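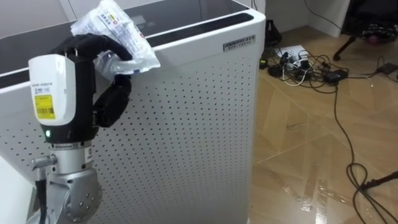
Home | Set-up | Filters | Cleaning | Help

Section 3. Getting your air purifier ready

Welcome back! If you've made it this far, the heavy box is open and the worst of the lifting is done, so take your time with this part.

1. Stand the purifier upright on a level floor, with a little breathing room on every side (curtains do love to wander toward a vent).

2. Check the filter before you plug anything in. Many new filters come sealed in a plastic bag, and a purifier will run quite happily with the bag still on and clean nothing at all.

3. Slide the filter back in and close the cover until it clicks.

4. Gather up every bag and scrap of wrapping, and look over the top of the unit too. Loose plastic left there can settle across the vent strip along the rim.

CAUTION: Keep plastic bags away from babies, children and pets.

5. Plug in and let it run on high for an hour with the windows shut.

Note: A glossy top shows every fingerprint. A soft dry cloth is plenty, so please leave the spray cleaner in the cupboard.

Comments

Skye Moffat: Mine hummed for a whole week with the bag on the filter. Thank you for step 2!!

Lewis Paterson: Does the hour on high matter if the room is tiny?

Apolline Chauvin: Half an hour is fine in a small bedroom, Lewis.

Contact Leckie Home Guides | Copyright Leckie | Back to top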